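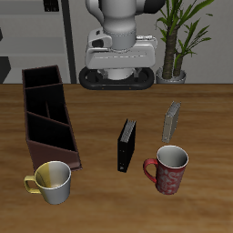 Caldale Students Enter Simulated Robot Arm in Mellier Contest

CALDALE, October – The Caldale robotics club will enter the Mellier student contest with a task that runs entirely in simulation: getting a robot arm to put a book into a desk organizer without hitting the mugs. The club has 9 members and 30 practice runs to its name.

Club adviser Keyvan Nikzad is holding off on the cheering. "A rendered table is a very forgiving table," he said. "I'll believe it when it works on a real one – and we don't have a real one yet."

The club will not publish a success rate before the contest. Demonstrations start at 4 p.m. in the Veres Building, Room 126.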